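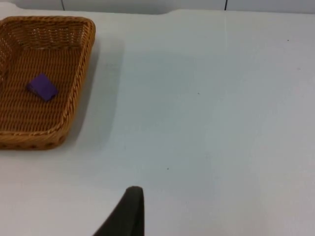
I went back and forth on the Buliner basket for longer than I'd like to admit, because how much thought should a person give to a shallow tray with a braided edge? But we had blocks under the couch, blocks in the bread drawer, and one in my boot on Christmas morning, so I finally ordered one (the medium) and I'm so glad I did.

The first thing I noticed was the rim. It's thick and twisted like a rope, and it feels nice in the hands when you carry it from room to room. The corners are rounded too, a real kindness if you have a toddler who runs at table height. The sides are low and lean outward, so my grandson can see what's in there and help himself without tipping the whole thing over -- his old toy bin was so deep he had to climb in after anything he wanted!

I still can't tell you if it's real rattan or the synthetic kind, and the listing was no help at all. The color is a warm golden brown, and it looks lovely on our white table, even with just one purple block in it.

My one grumble is the weave. Crumbs work their way into the floor of it, and a damp cloth only moves them around. I use an old toothbrush and then give it a good shake over the sink. I also wouldn't put crayons in it, as the little gaps along the sides will catch the points.

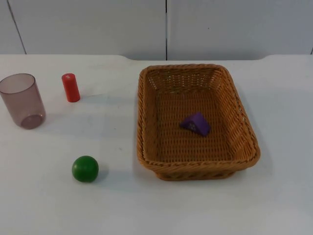
Glenys Treloar wrote back that she's had hers since June and lines it with a dish towel, which takes care of the crumbs, though she does wish it came with handles. I'd have to agree with her about the handles. I've ordered 2 more anyway, one for the mail and one for mittens.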